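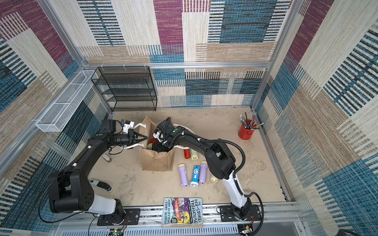
Torches, a jute bag and a lot of carpet

I was sceptical about this one from the start, so take the captions below in that spirit. The idea, as Uchenna Tijani put it to me in March, was that a household could keep all its torches in one open bag and always know where to find them. I have lived in a house with a torch drawer, a torch hook and a torch shelf, and we still ended up using candles.

The gallery page went up on 12th September. More may be added if Uchenna sends them, though I have been waiting on the Skirkier set for 2 months now and I'm not holding my breath.

The torches
A coarse jute bag with white rope handles, stood open on a pale beige floor. There are torches in a row to the right of it: lavender ones with yellow ends, a light blue one with a white head. I do like the red one beside the cream one. Whether anybody needs this many is another matter.

The bag
Jute is fine for potatoes. I have my doubts about it for anything with a switch, as the one I had from Susudard shed fluff into everything I kept in it, and my Idahosa torch has had a gritty button ever since. Uchenna says a quick shake outdoors sorts that out. It didn't sort out mine.

The colours
Lavender, light blue, cream, red. The argument is that each person in the house picks a colour and sticks to it. Fair enough on paper – but three of these are lavender with yellow, so somebody is going to have a row about it, probably in the dark.

The carpet
Maroon, teal blue, beige and cream, in big striped blocks. I thought it was too much when I first saw it and I have come round a little. It would hide a spill, at any rate. The pale floor wouldn't, and there are scuffs and stains on it to prove the point.

Prints of the gallery are at the Tusarach reading room, by the side door, for anyone who would sooner look at paper. Ask at the desk for folder 202. Comments can go in the book there – I do read them, including the one about my spelling.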